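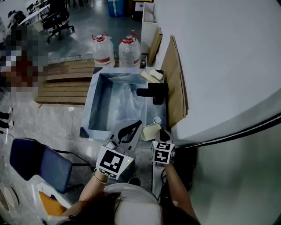

Hand-held grippers in use at a sink basin, with a sponge held in the right-hand unit.

Home | Products | Grippers | Care and Safe Use | Contact

Print this page | E-mail this page

Ziken Hand-Held Gripper Pair: Working Near Water

The Ziken pair is supplied by Mamcombe for recording hand tasks that are later used to train robot arms. Each gripper has a marker block on the body and padded fingers. The pair is often used for washing and wiping work, and the rules on this page apply to any job at a sink, basin or bucket.

Before you start
Check that both marker blocks are tight and clean. A scratched or peeling face must be replaced, as a partly read marker spoils the whole take. Look for the green light on the side of the left unit. Keep mains leads and trailing cables off the floor where the operator stands.

At the basin
Only the fingers may go below the rim. The body is splash resistant but must not be dipped or held under a running tap. Keep 200 mm between the marker block and standing water. Squeeze sponges gently – the pads grip well when wet and full closing force is not needed. Bracelets and watches may be worn if they sit clear of the trigger.

Spilt water should be mopped up between takes. Soap on the finger pads must be rinsed off with a damp cloth before the next object is picked up.

Breaks and storage
Operators should rest after 11 takes. Dry both units by hand and store them fingers up in the Sastik case. Do not use a heater.

Specification
Weight, each unit: 340 g
Replacement pads: Lozano type, black, sold in pairs
Pad life: 400 takes in wet work

The wet-work rules were revised in October by Định Lục. Questions about training for new operators go to Hậu Văn at the Mamcombe service desk.

Print this page | E-mail this page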